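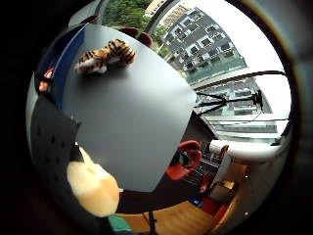 Stetell Sideline Radio, two months in

17 Jan 2022

I listen to more football than I watch. My team gets blacked out or bumped to a channel I don't pay for often enough that the radio call has become my regular way of following the games, and I've come to like it better anyway. The old clock radio in the garage finally quit before Thanksgiving, so I bought the Stetell Sideline, a portable AM/FM set sold mainly to people who want sports. I've used it nearly every day since.

It comes in a plain box with a wall adapter, a wrist strap and a folded instruction sheet. The sheet covers the presets and the clock and skips the tone settings entirely. The radio is a little smaller than a hardback book and heavier than I expected. It has a telescoping antenna for FM, a headphone jack on the left side, and a dial on the right that you turn for tuning and push for everything else.

AM reception is the reason to buy it. My local station carries the games at 1538, way up at the end of the dial, and it drops its power after dark. The clock radio turned into mush by the second half of any night game. The Sideline holds the station in the garage and the kitchen, and in the bedroom if I turn it so the long side faces the window. It doesn't do miracles. During the late games in December I still had another station drifting in under the announcers, something with a lot of accordion, but I could follow every down.

FM is fine. I get what I'd expect to get with the antenna up, and one or two stations less with it down.

The speaker is tuned for voices. There's a switch on the back marked Talk and Music, and I leave it on Talk. The play-by-play comes through clearly over a running faucet or a box fan. Crowd noise stays behind the announcers where it belongs. On Music it sounds thin and a bit boxy, and if you want a radio for records and game shows and everything else, I'd look elsewhere. My brother-in-law has an Ikeda tabletop model that plays music much better, but his can't find my station at all after sunset.

There's a delay feature, which was half of why I picked this one. If you watch the TV picture with the sound off and use the local radio call, the radio usually runs ahead and you hear the touchdown before the snap. The Sideline can hold the broadcast back up to 100 seconds. You hold the dial in, turn it, and the audio pauses until it catches up to where you set it. It works, and once it's lined up it stays lined up through commercials. Setting it takes some patience. The display shows the number in tiny digits, and if you overshoot, you have to go back to zero and start over. It also forgets the setting when you turn the radio off, so I leave it on at halftime.

Battery life is average. It takes 2 D cells, and I got through most of December on one set with the volume around the middle. There's no low battery warning that I've noticed. The backlight gets dimmer, and then one afternoon it shuts off on third and long.

Things I don't like:

The presets are too easy to erase. Hold a button slightly too long and it saves over whatever was there.

The wrist strap is junk. Mine came apart the first week.

The display light is a harsh blue and can't be turned off when it's plugged in. I put tape over it in the bedroom.

I looked at a Luvex before I settled on this. It was cheaper and had Bluetooth, but no delay, and the AM on the store's display model was mostly static. That may have been the building.

I paid full price at Esden Electronics and would buy it again. For somebody who follows a team by radio and lives a fair distance from the transmitter, it's a good set. If you mostly stream your games on a phone, I don't see much in it for you.

Four out of five. It loses the one for the presets, which got me again this morning.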